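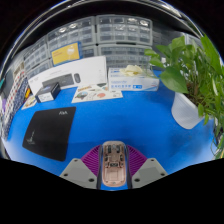 Bench Safety Checklist: Opening and Inspecting Computer Mice

Flarnstead Repair Room, Bench 17
Checklist reference: 201
Inspection period: August
Completed by: Thandeka Nkosi, Bench Inspector

This checklist applies to any bench at which computer mice are opened for cleaning, repair or parts recovery. Each item is to be marked Satisfactory, Action required or Not applicable. Comments must be entered for every item marked Action required.

Section A: Work surface

A1. Tabletop is clean, level and free of cracks or lifted edges.
Satisfactory.
Comment: The blue top is in fair condition. The inspector asks that it be wiped down at the close of each session.

A2. Items not needed for the task are kept clear of the working area.
Action required.
Comment: A black mouse pad, a small dark box with a white label and a printed card were on the table while a mouse shell was open. The pad may stay if it is needed for testing. The box and the card should be put on the shelf before work starts.

A3. Small boxes on the bench carry a label stating their contents.
Action required.
Comment: Staff are to check that labels match the contents. Two boxes from the Vevell delivery were found with old labels during the stock check and have been relabelled.

A4. No food or drink at the bench.
Satisfactory.

Section B: Before opening

B1. Mouse is unplugged, or its batteries have been taken out, before any screw is loosened.
Satisfactory.
Comment: Confirmed with the member of staff on duty at 1100.

B2. Batteries are placed in the lidded tub and not left on the tabletop.
Satisfactory.

B3. Screwdriver tip fits the screw and shows no wear.
Action required.
Comment: The smallest driver in the Truder set is rounded at the tip and must be replaced. A worn tip can slip, and the screw points in mouse shells are very small.

B4. Job ticket is filled in and kept with the mouse.
Satisfactory.

Section C: Open shell

C1. Shell is held securely at both sides, without force enough to bend it.
Satisfactory.
Comment: The pale pinkish beige shell under inspection was held upright by its left and right edges, with the hollow side open to view. This is acceptable. Shells must not be steadied against the body.

C2. Internal parts are looked at before they are touched.
Satisfactory.
Comment: The upper half of this shell still contains parts, including a dark piece across the middle with small metallic details. These are to be left in place until the job ticket states that they may be removed.

C3. Empty recesses are checked for loose screws, dust and broken plastic.
Not applicable at the time of inspection.
Comment: To be done by the person closing the job. The shallow recess in the lower half should be brushed out, and the screw point near the bottom rim checked for splits.

C4. Eye protection is worn when clips are being released or compressed air is in use.
Action required.
Comment: One pair of glasses was badly scratched and has been withdrawn. A new pair is to be requested from stores.

C5. Shells with sharp or broken edges are set aside and marked.
Satisfactory.

Section D: Closing and storage

D1. Screws are returned to the shell or to the numbered tray.
Satisfactory.

D2. Unfinished work is covered and its ticket left facing up.
Satisfactory.

D3. Waste plastic and waste electrical parts are put in separate bins.
Action required.
Comment: The electrical bin was full. Gulyás has been asked to bring its collection forward. Until it has been emptied, parts are to be held in the locked cupboard.

D4. Bench lamp and sockets are switched off at the end of the session.
Satisfactory.

Actions outstanding

A2: Remove the box and card from the bench. Bench staff, before the next session.
A3: Check all box labels against contents. Bench staff.
B3: Replace smallest driver. Stores.
C4: Obtain new eye protection. Stores.
D3: Empty electrical waste bin. Gulyás, on next visit.

The bench may remain in use, except that the worn driver must not be used. A further inspection will be made at 1000 on the first working day after stores confirm delivery.

Signed: Thandeka Nkosi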